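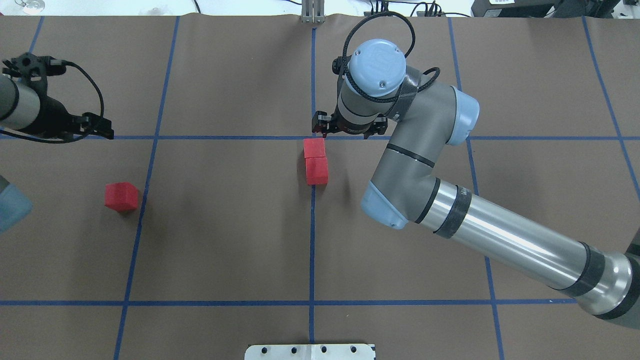
Brown paper and masking tape: small savings for the spare-room workbench

I have been meaning to write this page for months, ever since Pauline Horrocks wrote in asking how I keep glue off my table, and it has grown rather longer than the two paragraphs I promised her. Put the kettle on first, is my advice. Most of it concerns covering a table properly, but I've wandered off into tape, rulers, glue pots and one or two other things as well.

Covering the table

A roll of plain brown parcel paper is the best thing I know for protecting a table you also want to eat off. Newspaper is free, I know, but the ink comes off on damp wood and on the undersides of your wrists, and you find it on the light switches for days. Old sheets ruck up and soak straight through. Matte brown paper lies fairly quietly, shows up pencil marks and pale sawdust nicely, and when it gets too disgusting you roll it up with all the mess inside and start again.

Cut it a good hand's width longer than the table at each end and fold the extra underneath. If it has been on a tight roll for a long while it will want to spring back, so lay it curl side down the evening before and leave a few heavy books on the corners. You will still get a wrinkle or two along an edge and I have stopped minding. (My late aunt used to iron hers, on a cool setting with no steam, and it did look beautiful, but life is short and I dislike ironing shirts, never mind parcel paper.)

If you paint or varnish a great deal, put a layer of thin polythene underneath. Paper alone will cope with drips of wood glue and a bit of emulsion, but a knocked-over jar will go through it before you've found a cloth.

Marking it out with tape

Now for the part I enjoy. Once the paper is down, run strips of blue masking tape up, down and across it to make a grid. Big cells are far more use than little ones. I lay the middle strip first, straight from the back of the table to the front, then work outwards to the sides, and the long cross strips go on last. Don't fret if a line wanders off a little. You're making places to put things, and a slanting place holds a screwdriver perfectly well.

What you do with the cells is up to you. When I'm taking something apart, a clock or a tap or a drawer runner, each cell gets the pieces from one stage, working from left to right, and then I put it all back from right to left. I learned this from Ctibor Hájek, who mended sewing machines in the shop below my first flat and could have a whole Lalance treadle spread over his counter by lunchtime and humming again before tea. He wrote on the tape itself in soft pencil, and so do I. Ink tends to bead up and smear.

The same idea does nicely for jigsaws, for sorting buttons, for seed packets in spring and for wrapping parcels in December, when every cell belongs to one relation and you can see at a glance who has been forgotten.

Small children take to it wonderfully too. Give them a few wooden blocks and ask them to move one to the next square along, or to the far corner, and you may get enough peace to finish the sanding.

Getting the tape to behave

Buy decent tape. I've tried the bargain rolls and they either fall off by the afternoon or take half the paper with them. Flamside do a low-tack blue one that I have been faithful to for years, though our hardware shop at Toltarow only has it in now and again, and I'm afraid I buy it by the armful when it appears.

Store the roll flat in a bag, away from the radiator. If the edge has gone brittle and tears off in slivers, a few seconds with a hairdryer generally brings it round. To find the end again next time, fold the last bit back on itself to make a little tab, or stick a matchstick under it.

To take tape up, pull it back low over itself and go slowly. Snatching is what does the damage. Any gum left on a varnished table will come away with a dab of cooking oil, left for ten minutes and wiped off with warm soapy water. Try it somewhere out of sight first, please, particularly if it's your mother-in-law's table.

Odds and ends for the bench

Cut a strip of card 300 mm long and another 100 mm, mark them clearly and hang them on a nail. You'll reach for these far more often than the tape measure, and it doesn't matter when they get covered in paint.

A length of batten 370 mm long, with a scrap of sandpaper glued to one face, makes a splendid sanding stick for shelf edges. Use coarse paper on one side and fine on the other and you'll only have the one thing to lose.

Glue brushes last longest if you wash them before you've admired your work, and I say this as somebody who has ruined a great many. Stand them bristles up in a jam jar once they're clean. If a PVA brush has gone hard, warm vinegar overnight will sometimes save it and sometimes won't.

Keep a damp flannel in an old margarine tub beside you. It does for fingers, drips, pencil marks and the handle of the good mug.

Short screws live in egg boxes, long ones in jars. I used to have a lovely set of little Lò drawers for mine, but the labels dropped off one wet winter and after that it was quicker to tip the whole lot out on the paper and pick through.

Scraps of used brown paper that are still clean on one side are worth folding up and keeping. They line drawers, start the stove, wrap up the green tomatoes for ripening and make very good patterns for anything you want to cut twice. I traced the shape for the hall shelf on a piece that had been on the table since the summer, glue spots and all, and it's still pinned up behind the door in case I ever make another one.

Next time I shall try to get round to sticking drawers, which three of you have asked about, and the right way to wax them.

Questions and tips by post to Box 2296, Toltarow | © Spare-Room Workbench | Back to top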